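Zivia Guest Rooms
Room inspection checklist: floor, cables and amenity area
Room 124
Inspected by: Dong-hyun Na
Date: 2nd April
Ratings: OK / Monitor / Action

1. Floor surface

1.1 Tiles level, no raised edges at joints: OK
1.2 Tiles free of cracks: OK
Comment: Marble-patterned gray tile throughout. Checked underfoot along the wall and across the center of the room.
1.3 Slip resistance acceptable in flat disposable slippers: Monitor
Comment: Smooth tile and a thin sole are a poor match. Same remark was entered for Room 100. A mat at the dispenser would help.

2. Cables and power

2.1 No cables across walking routes: Action
Comment: Black cable crosses the floor from the left to a white power strip. It is not taped or covered. Reroute along the wall or fit a floor cover.
2.2 Power strips kept off the floor: Action
Comment: Strip on the black cable lies directly on the tile. Mount on the wall or move to a raised bracket.
2.3 Cables near the water dispenser tidy and clear of furniture: Action
Comment: White cables run loose from the wall to the back of the tray table. Bundle with ties and shorten. Keep electrical connections away from the dispenser in case of drips.
2.4 Plugs fully seated: OK
2.5 Cords free of cuts and exposed wire: OK
Comment: Checked by hand with the power off.

3. Water dispenser and bottles

3.1 Dispenser stands level against the wall: OK
3.2 No leaks at the spout or base: OK
Comment: Dry paper towel left under the spout for 3 minutes, no marks.
3.3 Spare water jug stored upright: OK
3.4 Small bottles off the floor: Action
Comment: Yellow bottle standing next to the dispenser. Move to the Undeo cabinet. Confirm contents and label before storing.

4. Tray table

4.1 Stands without rocking: OK
4.2 Raised rim secure on all sides: OK
4.3 Long handle does not project into a walking route: Action
Comment: Handle extends well past the tabletop at low height, a shin and trip hazard. Turn the table so that the handle faces the wall. Handle fixing is tight.
4.4 Finish free of splinters: OK

5. Slippers

5.1 Pair complete and matching: OK
5.2 Soles firmly attached: OK
5.3 Placed side by side, toes in the same direction: Monitor
Comment: Pair to be straightened on the tabletop before the room is released. Flesov supply sheet 724 applies.
5.4 Other footwear kept clear of the table: Action
Comment: Use the rack by the door.

Result: Not released. Items 2.1, 2.2 and 2.3 to be closed first. Cable covers to be ordered through Ahmadpour. Items 3.4, 4.3 and 5.4 can be closed by housekeeping on the same visit. Reinspect sections 2 and 4 after the work. 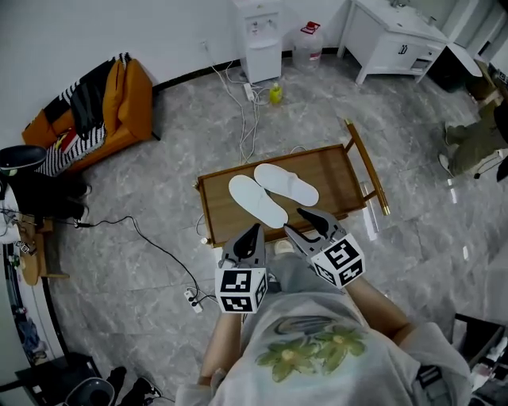
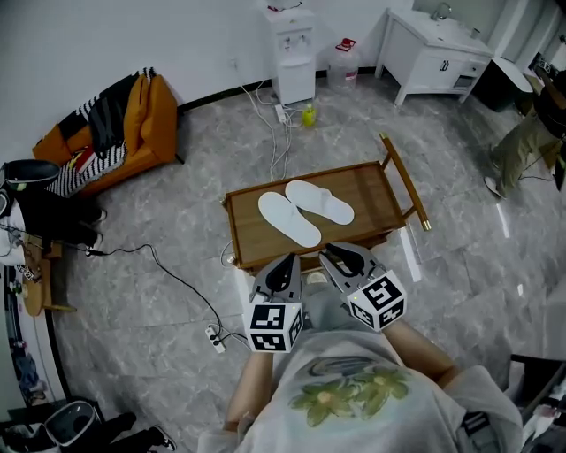 Room 124, both views: slippers on the tray table, cables on the floor (items 2.1, 2.3, 5.3).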